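Darkesley Parents Board > Toys, Games & Clutter

Play food: how much is too much, and where do you draw the line on plastic?

gravyboat_dad
Original post, December 6, 2025
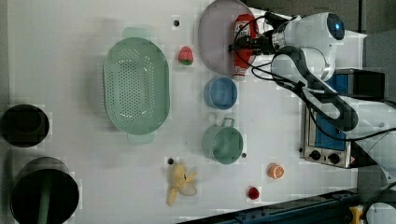 My daughter turned three in September and every relative on both sides had the same idea without consulting each other. We are now running a restaurant. It serves mostly fruit, the chef is also the health inspector, and I have been closed down twice for sitting wrong.

What I want to know is whether to cull it. My wife thinks a kid with fewer things plays longer with each one. I think a kid with fewer things plays longer with my phone. Also my mother-in-law wants to buy the big Sukix kitchen for the holidays, $400, with a faucet that makes noise. Talk me into or out of it.

mothballs77

Out of it. We had a play kitchen for four years and it was used as a garage. The food is the good part. Keep the food, skip the real estate.

Zübeyde Demirtaş

I'm on your wife's side, sorry. I taught preschool for 20 years and the kids with a mountain of play food mostly dumped it. Dumping is fun for a while and then they look at you like you're supposed to have a second act. Put most of it in a closet and swap it every couple of weeks. When the eggplant comes back from the closet it gets treated like a war hero.

gravyboat_dad

The closet is where the real colander lives, or did. It has been promoted to the restaurant and I drain pasta with a pot lid and faith.

lintroller

Real stuff is better anyway. Thrift store, $2 a piece, whisks and measuring cups and a dented pan. Mine never touched the toy pans after that. I don't get why people pay for a tiny fake version of a thing that costs less in full size.

mothballs77

Because the full size version in my house left a dent in the full size dog.

lintroller

Then don't buy the heavy pan? I said whisks first.

mothballs77

You said a dented pan. I'm just telling you how it gets dented.

Parsa_upstairs

Nobody has brought up wood yet, so I'll be that person. We went all wooden with the first kid, the kind with velcro in the middle that you "cut" with a dull wooden knife. Beautiful. Looked great on the shelf. Then it got left in a wading pool overnight and the bread swelled up like actual bread. Second kid got plastic and it goes through the top rack of the dishwasher in a mesh bag. I no longer have opinions about natural materials.

Zübeyde Demirtaş

The velcro also collects hair. At the end of a school year you could have knitted something from our carrots.

Parsa_upstairs

I was eating.

drargate_lane_mom

Going to disagree with the rotation people. I tried the closet thing and my son figured out the closet in one afternoon. Now he doesn't play with what's out because he knows there's better stuff in there. I basically invented a store and put it in my hallway.

What worked for us was one bin. Whatever fits in the bin stays. If something new comes in, he picks what goes. He gave up a perfectly good pizza for a single pea pod and I've had to respect that.

lintroller

How big is the bin, though. That's the whole question.

drargate_lane_mom

Whatever size you can carry up the stairs with one hand while holding a kid. I'm not going to measure it for you.

mothballs77

On the $400 kitchen, check the used listings before she buys. There was one at the Drargate swap last month for $40 with the faucet already broken, so somebody had done the hard work for you.

gravyboat_dad

Broken faucet is a selling point. I've forwarded this to my mother-in-law with the prices and taken out the part about the dog.

Current plan is one bin, no velcro, and a thrift store run for a colander of my own. Wife says she won. I said we both won. She said no.

Zübeyde Demirtaş

Does your mother-in-law read this board?

gravyboat_dad

She does now. She wants to know who said garage.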